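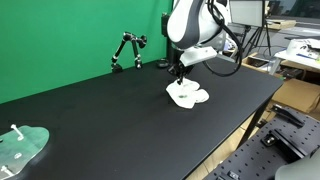
Why does the main street in Fallholm block up every July?

Because the only through road is 30 spaces short on a normal morning and the coaches from Perkby all arrive between ten and eleven.

The council put a counter on the bridge last summer. It logged 3,977 vehicles on its busiest day, against 2,467 on the same day in March. The road is the same width in both months. The bend by the Simalach turning takes one coach at a time, so a second one has to wait on the bridge, and everything behind it waits too.

Iwona Pietrzak at the post office has asked for a 40 minute limit on the river side. I would support that. The field behind the school would hold the rest, if the gate were widened.

I walked down at half past eight this morning and got bread without queuing. By noon the tail was back past the chapel.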